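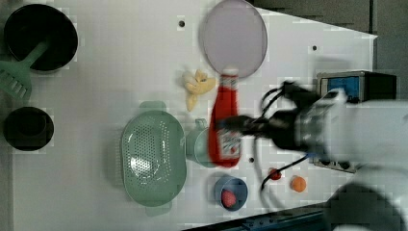
> Does the planner in Dillent have to wait for a fresh detection before every move?

It plans from the last pose it has, as long as that pose is newer than the max_age setting. Default is 400 ms, and you can change it per object.

Now the rest of your mail, Lahcen, in order, with a few views of our table mixed in so you know what the detector has to live with.

> 1. What do you do with tall things that have fallen over?

The ketchup gets its own grasp set for lying down, and the planner picks between that and the upright set from the long axis of the box. Clumsy, but it's 7 lines in the Stekton config and I can read them on a Monday!
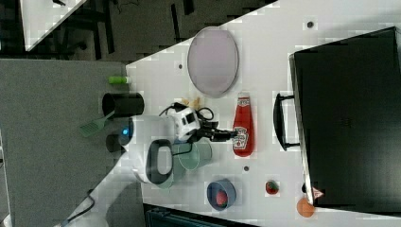 > 2. Do you mask the arm out before detection?

Yes, and I wish I'd done it sooner. When the arm smears across the overhead view like it does in the next one, the plates behind it come out as half-discs and the tracker happily starts new IDs for them (I had three green plates at one point, sigh). So now we render the arm from the joint states, grow the mask a bit, and freeze any track that's under it. 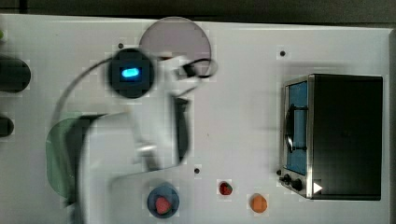 Venidau, Saturday, July 24, 2021

Picking this up again after lunch. I pushed the mask code to the Bortolotti branch, and the buffer is 128 samples now, so pull before you compare numbers with mine.

The strawberry in the blue bowl still gets merged with the bowl now and then. Different bug, I think, and I haven't opened a ticket for it yet.

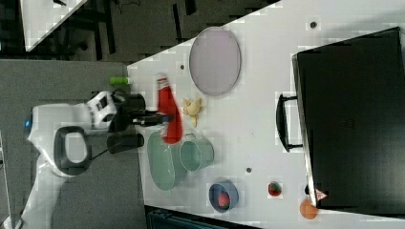 > 3. Is the side clearance on the oven handle hard-coded?

It is, sorry. It's in the scene file under keepout, and it's been sitting there since January. If you want to send a patch I'll merge it gladly.

Teodora Softić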